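Suturing policy update, Momora group

The Haltinis controller now runs on the wrist cameras as well as the fixed view.

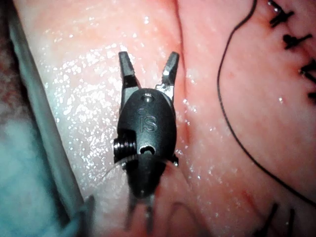
Training used 2,003 demonstrations recorded at Florberg in July. Loose thread remains the main source of tracking error, particularly where a long dark strand lies near finished stitches with short tails.

Each policy was evaluated over 100 trials.
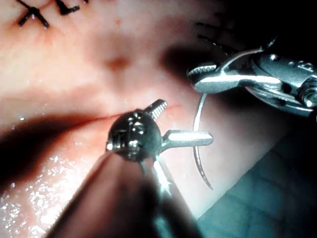

Needle handoff failed in 9 of them, against 100 trials of the Kushnir baseline now being rescored. 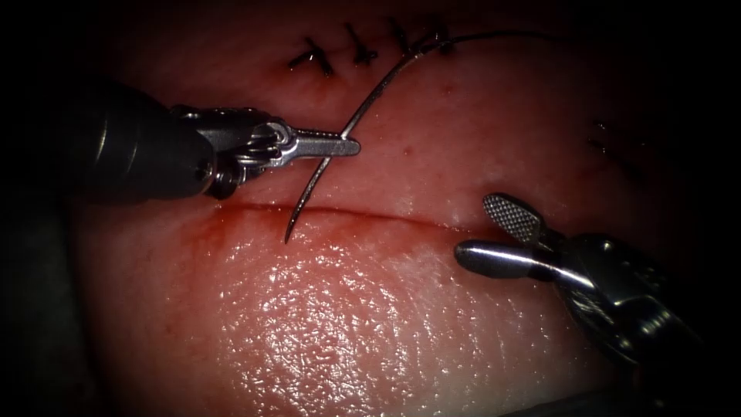 Momora Lab Notes, 4 October 2018

Code will follow after rescoring.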